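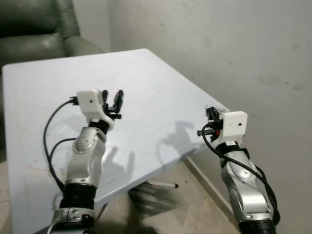
Ragnheiður Kvaran wrote to tell me that a pale table is a full-time job, and that after 7 years with hers she'd go dark and never look back. I get it! Every crumb shows, every coffee ring, every pen mark. But I still say go light. I had a dark one before (a Halwood, $200, very handsome) and it hid dirt so well I stopped wiping it - then one January morning the sun came in low and I saw what I'd been working on. Yuck. Now I see the mess, I grab a rag, and it takes me 2 minutes. She can keep her walnut.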